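Search this board Search Advanced search

Board index > Kitchen and Table > Lunches and Packed Food > Egg salad sandwiches going soggy by noon

Egg salad sandwiches going soggy by noon

soylu_k wrote:
I make lunches the night before for two people. Egg salad on white bread, cut corner to corner, wrapped in plastic and into the fridge. By noon the bottom slice is wet through. I've tried toasting the bread and it just goes leathery. Store ones seem to last a couple of days without doing this. What are they doing that I'm not?

trundell wrote:
Butter, all the way to the crust on both slices. Mayo is not a substitute, it's part of the problem. Soft butter, thin layer, no gaps. I worked four years at a deli counter in Drerthorpe and every cold sandwich got buttered first, even the ones where you couldn't taste it.

Other thing is your eggs. Are you chopping them warm? Cool them all the way in the fridge, in the shell, then peel and dry them with a paper towel before you chop.

soylu_k wrote:
Chopping them warm, yes. I didn't think it mattered. How much mayo are you using per egg?

Florante Saludo wrote:
I go by weight. 45 grams of mayo to 4 large eggs, plus a little mustard and salt. That's on the dry side. If you like it looser, add more in the morning, but then you're assembling in the morning too.

I don't agree on the butter. I've done it with and without and by lunchtime I can't tell. What made the difference for me was leaving out celery and pickle. Both of them give off water once they're salted. Put them in a separate container and eat them on the side.

trundell wrote:
Egg salad with no celery is just paste.

Florante Saludo wrote:
It's paste that stays in the bread.

xqliao wrote:
Butter does work, but it has to be room temperature when you spread it. If it's cold it tears the crumb and you get holes, and the filling goes straight through the holes. That may be why you two are getting different results.

I'd look at the bread as well. Thin sandwich bread can't take it. Get an unsliced loaf and cut it thicker, or buy the square kind they sell at Asian bakeries. And stand the halves up in the box with the cut side on top. If they lie flat, the bottom slice carries all the weight and takes all the liquid.
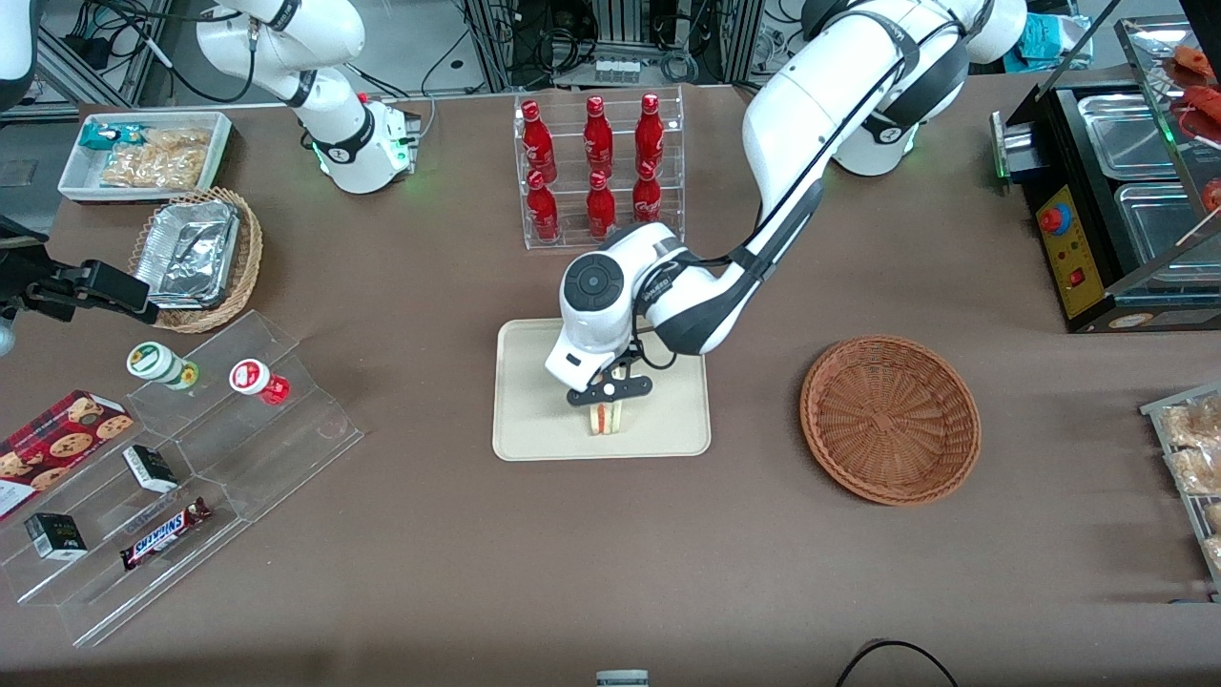

Triangle-cut sandwich, upright on a tray.

Same idea in a lunch box. Two halves side by side, crust down, snug enough that they don't tip over.
- Xiaoqing Liao

soylu_k wrote:
I've been laying them flat and putting an apple on top. That can't be helping.

soda wrote:
Why make them the night before at all? Make the filling at night, pack it in a tub, take the bread in a bag. Takes 2 minutes to put together at work. I did this all of November and never had a wet sandwich.

soylu_k wrote:
One of the two people is nine. She gets 20 minutes to eat and is not going to build a sandwich.

soda wrote:
Fair enough. Crackers?

trundell wrote:
Also switch from plastic wrap to parchment or wax paper. Plastic holds all the moisture in against the bread. Fold the paper over twice, then put it in the box.

xqliao wrote:
I'd say the reverse for overnight. Paper in the fridge dries out the crust and the corners curl. I use plastic until morning and change to paper before leaving the house. It's one extra step, but the bread stays soft.

Florante Saludo wrote:
Agree with xqliao on this one. Paper alone overnight gave me hard corners every time.

And keep it cold whichever way you wrap it. Egg and mayo shouldn't sit out in a backpack all morning. Freezer pack on the bottom, sandwich on top, with a napkin between them so the condensation doesn't get on the wrap.

soylu_k wrote:
OK, did a test. Eggs cooled overnight, Florante's mayo amount, no celery, soft butter on one sandwich and none on the other, both standing up in the box. Thicker bread from the bakery. Opened them at 12:15.

Both fine. The one without butter was a little damp near the middle but nothing like before. The one with butter was dry. So trundell is right, but I think the eggs and the thicker bread did most of it.

trundell wrote:
I'll take it. Now put the celery back.

soylu_k wrote:
Trying that next. Does anyone peel the strings off first, or just chop it small?

xqliao wrote:
Peel, chop small, salt it, leave it ten minutes and squeeze it in a towel. Then mix it in last.

Page 1 of 1 (142 views)

Contact us | Copyright Kitchen and Table board | Back to top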